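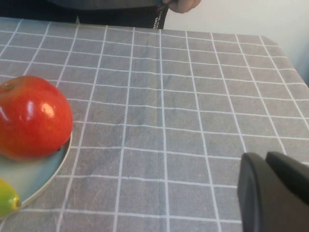 Bench notebook, October – fruit cell, gripper and wrist camera

4 min read

14:10. Picked up where Deming left off. His complaint was that the fingers close a little to one side of the object on hand-over, always the same side, and that it got worse after the Vongate pads were changed. He had re-taught the hand-over pose twice and got the same error back, so I left the pose alone and started with the mount.

Wrist camera bracket: one of the screws moved under finger pressure. Took all of them out, cleaned the threads, refitted with threadlock and tightened crosswise. The lens had a smear on it, wiped with the usual cloth. Connector reseated. Cable tie at the wrist was too tight and pulled the plug sideways at full rotation, so I cut it and left more slack.

Cloth next. It has to be flat before anyone runs the check routine, as we read the white lines against the overlay on the monitor. There is still a fold down the middle which I couldn't get out by hand. Lines bend where they cross it. Good enough for a rough look, no good for calibration, for which I used the rigid board from the Karagiannis drawer as normal.

Calibration: 30 poses, board clamped. First solve was poor and the log showed why – several poses were taken before the arm had settled. Raised the dwell from 500 ms and repeated. Second solve was fine. Saved under the Nokberg profile, old file kept alongside with the suffix "pre".

15:25. Hand-over check. Speed at 40 per cent, force limit at the lower setting, second person on the stop button. Plate stays at the right as seen from the fixed camera, with the mango and the apple on it. The banana is presented by hand over the cloth, held level, fingers underneath.
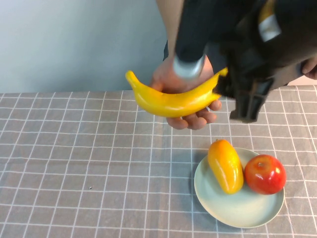

Keep the presenting hand well round the fruit so there is a free end for the fingers to close on. Gintarė has been holding it further along than Deming does, and the two sets of logs can't be compared until we settle on one. Proposal: grip at the middle, one end left clear on the gripper side. I'll put a line in the cell sheet.

Finger pads: measured the gap with feelers at the tip and at the root. Left finger was not seated fully on its dowel. Removed, found a burr on the edge of the hole, took it off with a fine file and refitted. Gap now even along the length. I think this is most of Deming's offset and the camera bracket was the rest, but I changed both before re-running so I can't split them. Should have done one at a time.
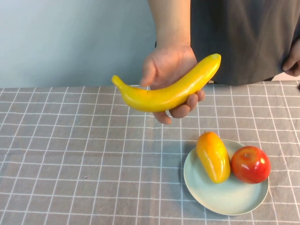

Arm goes back to its park position between presentations. The start trigger now waits for the operator's pedal, as the old timer was too short for anyone who wanted to adjust their grip first.

Still to do:
- press the cloth or get another
- spare dowels from Erusance
- check bracket screws again after almost a week of running
- brush crumbs and lint off the cloth before each session

16:50. Cell left powered, brakes on, profile loaded.

Last updated: October, 17:05

Comments

Uldis Ramanauskas: Which threadlock? The strong one will strip those heads next time.

Līga Luik: Medium, I saw the bottle out. I have a steam iron you can borrow for the cloth.

Deming Qian: Agree on gripping at the middle. Please keep my old pose file until I've compared the logs.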